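PACKING HELP WANTED, Jasine guesthouse

Need two people to clear and box up rooms before we close in December. 22 rooms, small stuff mostly. Lint brushes, chargers, glasses, vases, whatever guests and staff left on the tables. Sort it, box it, label it. Paid hourly, lunch incl.

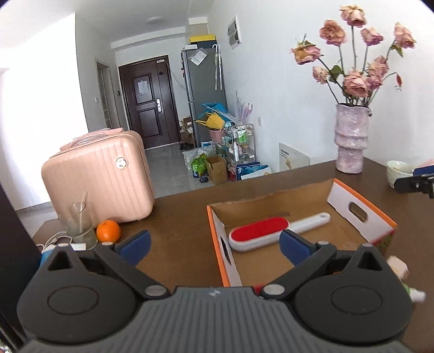 Lint brush in the box, suitcase and vase still on the table.

Must be carefull with ceramics. Able to lift 30 lbs. No experience needed, own ride a plus. Start asap, mornings prefered.

Ask for Mhairi Dow at the front desk, or leave a note with your number.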